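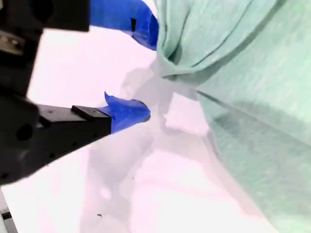
地理情報コミュニティ 地名・行政区域部会

# 合併で廃止された自治体と、同名の中心集落の人口・面積をどう分けて登録するか

**kyokai_memo**　2024年10月8日(火)

地名データベース(管理ソフトはShaikh)で、合併後の行政区域の整理をしています。階層の切り方と数値の扱いで判断がつかないため、方針を伺いたいです。

対象はWiltitzという地名です。現状で把握している内容は次のとおりです。

- Wiltitzはもともと独立した自治体で、中心集落も同じWiltitzという名前だった。
- 合併によりBernvilleという新自治体の一部になった。旧自治体の範囲は「地区」としてそのまま残り、統計の集計単位にも使われている。
- 地区の中には中心集落のWiltitzのほか、海側にRirnanoという集落がある。
- Bernvilleの役場はWiltitzには置かれていない。

登録しようとすると、Wiltitzという名前のものが少なくとも2種類あることになります。集落としてのWiltitzと、地区(旧自治体)としてのWiltitzです。前任者の作った表では1レコードにまとめてあり、種別欄は「町、旧自治体」と書かれています。人口欄は4,000、面積欄は空欄です。

困っているのは以下の点です。

1. 人口4,000が集落の値なのか地区の値なのか、表からは読み取れない。出典欄には「国勢調査」としかない。
2. 旧自治体と現在の地区を同じレコードにしてよいか。範囲は同じはずだが、法的な地位は異なる。
3. 「幹線道路の12キロ地点にある」という備考があり、これを位置情報として使えるか。座標は未入力。
4. Rirnanoの上位区域をBernvilleにするか、Wiltitzにするか。

Shaikhの種別コードには「集落」「地区」「自治体」「廃止自治体」があり、親は1件しか指定できません。開始日と終了日の欄はありますが、前任者は使っていません。

利用目的は、古い文献に出てくる住所の照合と、現行区域での人口集計の両方です。どちらか一方に寄せれば簡単なのは分かっていますが、できれば同じ表で対応したいと考えています。

---

**chizu_soko**

レコードは分けてください。同じ名前でも実体が違うものを1行に入れると、人口密度の計算で必ず破綻します。集落の人口を地区の面積で割った値が出て、しかも見た目には異常と気づきにくい数字になります。

私の環境では次の3レコードに分けています。

| 名称 | 種別 | 親 | 開始日 | 終了日 |
|---|---|---|---|---|
| Wiltitz | 廃止自治体 | 当時の上位区域 | 設置日 | 合併の前日 |
| Wiltitz | 地区 | Bernville | 合併日 | 空欄 |
| Wiltitz | 集落 | 地区のWiltitz | 不明なら空欄 | 空欄 |

表示名が重複するので、検索用に「Wiltitz(旧自治体)」「Wiltitz(地区)」「Wiltitz(集落)」のような補助名称を持たせます。正式名称の欄に括弧書きを入れるのは避けてください。文献の表記と突き合わせるときに一致しなくなります。

**旧自治体と地区を同じレコードにしてよいか**

範囲が完全に一致していても分けます。理由は範囲ではなく地位と期間です。廃止自治体には議会や首長があり、他の文書から「Wiltitz自治体」として参照されます。地区は自治体の内部区分なので、親が必ずBernvilleになります。ひとつにまとめると、合併前の時点を指定して検索したときに、まだ存在しないBernvilleが親として返ります。

ポリゴンは共有して構いません。Shaikhでは図形IDを複数のレコードから参照できるので、同じ形状を二重に持つ必要はありません。ただし「範囲が同じはず」という前提は確認が要ります。合併と同時に境界の一部を隣の自治体に移した例もありますし、飛び地や無人の島だけ扱いが変わる場合もあります。合併を定めた法令の別表に集落の一覧が載っていれば、合併前の調査の集落一覧と突き合わせるのが確実です。

**人口4,000の帰属**

出典に戻る以外に方法はありません。推測で割り振るのは勧めません。調査結果の表は通常、自治体、地区、集落の順に字下げで並んでいて、同名の行が続けて出ます。前任者がどの行を写したかは、次の手順で判定できます。

1. 該当する調査の集落別の表を開く。
2. Wiltitzという行をすべて抜き出し、値を控える。
3. 4,000と一致する行の階層を確認する。
4. 一致する行がなければ、丸めた値か、別の調査年の値と考える。

ちょうど4,000という値は丸められている可能性が高いと思います。その場合は人口欄に入れず、備考に「旧表の値、出典階層不明」として残し、人口欄は出典から取り直してください。調査年の欄も必須にすべきです。年のない人口は集計に使えません。

加えて、常住人口と登録人口の区別があります。地区単位では両方が公表され、集落単位では片方だけという国もあります。欄を分けられないなら、せめて種別の略号を出典欄に書いてください。

**Rirnanoの親**

地区のWiltitzです。Bernvilleを直接の親にすると、地区別の集計からRirnanoの人口が落ちます。Bernvilleは地区をたどれば得られるので、直接持たせる必要はありません。

Rirnanoの親を集落のWiltitzにする誤りがよくあります。名前で検索して先に出たほうを選ぶと起きます。親の入力は名前ではなくIDで行ってください。

合併前の時点で検索したい場合、Rirnanoの当時の親は廃止自治体のWiltitzです。親が1件しか指定できないという制約は、所属を別表に出せば回避できます。列は「子ID、親ID、開始日、終了日」だけで足ります。Shaikhの標準の親欄には現行の親を入れ、履歴は別表に置く、という使い分けです。

---

**michi_kiro**

うちは分けずに1レコードで運用しています。種別を「集落」にして、備考に旧自治体名を書くだけです。検索はそれで引けます。人口は大きいほうを入れています。

集計をしないならこれで困りません。細かく分けると入力が面倒になって続かないので、件数が多いならおすすめです。

> **kyokai_memo**
> 集計も必要なので、分ける方向で進めます。「大きいほう」だと、地区の値が集落に入るということでしょうか。
>
> **michi_kiro**
> そうなります。集計には向きません。

---

**sokuten_b**

キロ地点の件に回答がないので、そこだけ書きます。

「幹線道路の12キロ地点」は、単独では位置情報として使わないでください。次の点が分からないと座標に変換できません。

- **起点**　距離標の起点は都市の中心広場、環状道路の分岐、県境など路線によって異なります。同じ路線でも区間ごとに起点が変わる場合があります。
- **時点**　バイパスの開通や線形改良で路線長が変わっても、距離標が付け替えられずに残ることがあります。逆に、付け替え後も古い資料の値が引用され続けることもあります。
- **何の位置か**　出入口の位置なのか、集落に最も近い地点なのか、集落内を通過する地点なのか。高規格の道路では、出入口から集落の中心までさらに数キロ離れていることも普通です。

したがって、キロ地点は属性として保存し、座標の根拠にはしないのが安全です。列を作るなら「路線名」「距離標の値」「参照対象(出入口/最寄り/通過)」「出典の年」です。現在の備考からは値しか埋まらないと思いますが、空欄で構いません。

座標は別に取得してください。取り方は種別によって変えます。

集落は、中心となる広場、役場の支所、主な教会や寺院など、その地域の慣行に従った代表点を置きます。市街地の図形の重心を使うと、細長い集落では建物のない場所に落ちます。

地区は、ポリゴンがあるなら代表点は補助的なものです。湾を抱える区域や半島部を含む区域では重心が海上に出ることがあるので、「必ず内部に入る点」を返す関数を使います。Rirnanoが海側にあるとのことなので、ここは確認したほうがよいです。

廃止自治体は、当時の役場所在地を代表点にします。文献の住所照合に使う場合、この点が最も役に立ちます。合併後に役場の建物が支所になっているなら、集落の代表点と近い値になりますが、同じ値を機械的に写すのは避けてください。後から片方だけ修正されたときに、どちらが意図した値か判別できなくなります。

精度の欄もあるとよいです。距離標から仮に置いた点と、地図上で確認した点が同じ表に混在すると、あとで見直す対象を抽出できません。

> **kyokai_memo**
> ありがとうございます。代表点の種類を示す列を追加しました。路線名は前任者の資料を探しても見つからなかったので、空欄にしています。
>
> 人口は集落別の表を確認しました。Wiltitzの行は2つあり、どちらも4,000とは一致しませんでした。旧表の値は備考に移し、地区と集落にそれぞれの公表値を入れています。別の調査年はまだ見ていません。
>
> **chizu_soko**
> 別の年を見るときは、その年が合併の前か後かを先に確認してください。合併前なら上位の行は地区ではなく自治体なので、値は廃止自治体のレコードに入ります。
>
> **kyokai_memo**
> 承知しました。所属の履歴は別表にして、Rirnanoから入力を始めています。合併日の当日をどちらに含めるかで迷いましたが、終了日は前日で統一します。
>
> **chizu_soko**
> それで問題ありません。法令の公布日と施行日が違うことがあるので、開始日には施行日を使ってください。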